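Home Diary Garden Archive Contact

Feb 8, 2020
Posted by Zerrin Bilgin

Quick one tonight, kettle's on and I've got to be up at stupid o'clock again. Choir trip day. Back from Drullville, feet like pudding.

Bus left Pliveden late. Ladan had the wrong car park, then the right car park but the wrong side of it. Mervyn stood at the front and read out the seating plan, which no one followed. I got the seat over the wheel. Two hours of heater on the left ankle and nothing on the right.

Rained as far as the Toltotberg turnoff, then that flat white summer light. Paddocks yellow, dams low. Saw an echidna on the verge – or a clump of grass. Leszek says grass. Leszek was asleep.

The hall is gorgeous. Pressed tin ceiling, terrible loos. 119 in the audience according to the door lady, who had a clicker and was very proud of it. We did the Polish set first, Bronisława conducting with her glasses pushed up in her hair, so goodness knows what she could see. Altos came in early on the second one. I am an alto. I did not come in early, I came in with the others, who were early.

Second half much better. The slow lullaby went properly quiet at the end and somebody's hearing aid whistled right on pitch. Mervyn's solo – lovely, and he knew it.

Concert blacks as usual, tshirts this time instead of the long sleeves, thank god, in that heat. Must wash mine before Thursdays rehearsal. No, it's moved. Check the email.

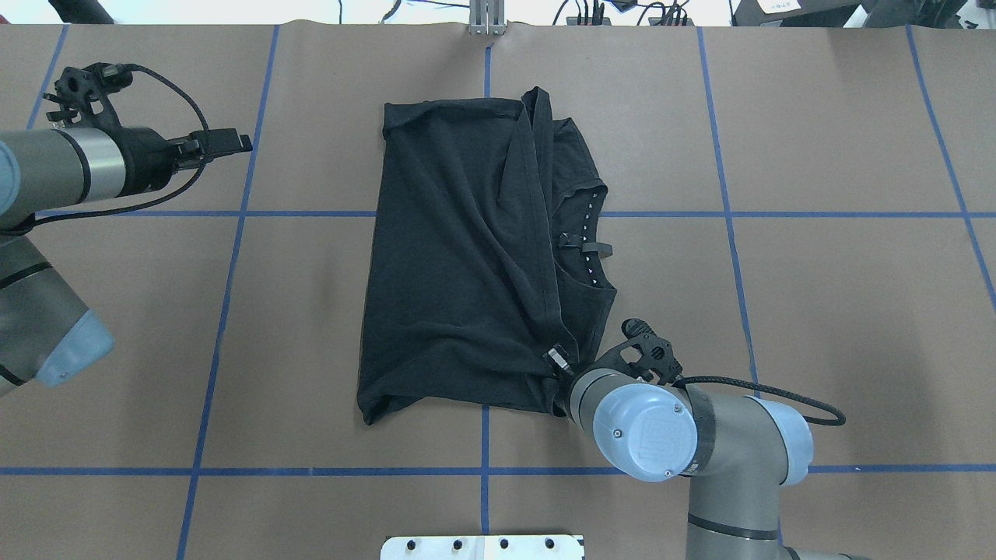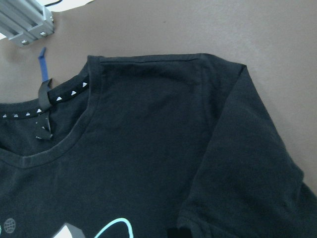
Black tee, short sleeves. Needs an iron.

Supper after in the side room. Egg sandwiches, lamingtons, a slice with something green in it that I had twice. Talked to a woman who'd sung in the same hall in 1961 or thereabouts and remembered the piano, said it was flat then too. Wanted to get her name and then the bus was honking.

Stopped on the way home at Vũ for noodles, eight of us squashed in the window and the rest went for chips. Had the lemongrass one. Ladan spilt hers down the good skirt and laughed so much she had to go outside. Bill came to 261 dollars for the table which seemed a lot till I saw how many spring rolls Leszek had ordered. He was awake by then.

Home just after eleven. Cat furious. Left the bathroom window open all day and there's a moth the size of a saucer in the tub, have shut the door on it and will deal tommorow.

Things to do – ring Mum, post Bronisława's music back (I've still got her December folder, the one with the carols, shameful), water the tomatoes if it hasn't rained, find other sandal.

Still humming the lullaby. The top line, annoyingly. Bed.

3 comments 2 shares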